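Teaching by Hand: An Interview with Anastasia Tzanetos
Published August 24, 2022

The Setham Institute's manipulation group has spent the past year recording people as they guide robot arms through kitchen tasks. Anastasia Tzanetos leads the recording work under the Tarance project. She spoke with Marloes Jacobs of the Institute's communications office about how a task is shown to a machine and what makes a recording worth keeping.

Ms. Tzanetos joined the group from Derker, where she trained operators of remote handling equipment. The two jobs, she said, have more in common than she expected. "At Derker the operator had to finish the job. In our work the operator has to finish it in a way that someone else can learn from. That is a harder standard, and it took me a while to teach it."

The project's current collection holds 887 accepted demonstrations, of which 321 were given by hand, with the operator holding the arm and moving it directly. The remainder were given by remote control from a station built by Desmet. Ms. Tzanetos does not favor one method over the other. Hand guiding is quick to learn, and new staff are comfortable with it within a morning. Remote control takes longer, but it keeps the operator's own arms out of the camera views.
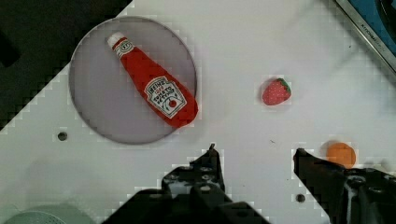
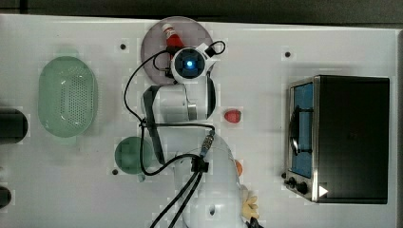 The choice of camera view occupies a good part of each planning meeting. Ms. Tzanetos asks new operators to study the wrist view and the overhead view side by side before they record anything. "From the wrist you see both fingers and the gap between them, so you can judge how to come down on the ketchup bottle. From overhead the arm covers part of the plate, and you would be guessing. But the overhead view gives you the toaster oven and the bowl, and you need those to plan a safe path." The policy trained from the recordings receives both views, and operators are expected to work from the same information.

Asked what causes a demonstration to be rejected, Ms. Tzanetos named hesitation first. "People stop to think in the middle of a motion. The robot learns the stop along with everything else." Operators are now told to decide on the full motion beforehand and to begin again if they change their minds. In the most recent review, 59 recordings were set aside, most of them for long pauses near the grasp.

She was more cautious on the question of how many demonstrations a task requires. The group has seen simple placements learned from a small set and has also seen large sets produce poor results when every operator approached the object from the same side. "I would sooner have variety than volume, but I can't give you a number that holds for every task."

Version 2 of the operator guide is in preparation. It will add a chapter on correcting the robot during its own attempts, with the operator taking over remotely when the arm begins to drift and handing control back once it has recovered. Ms. Tzanetos expects the chapter to be revised several times before the guide is released to partner laboratories.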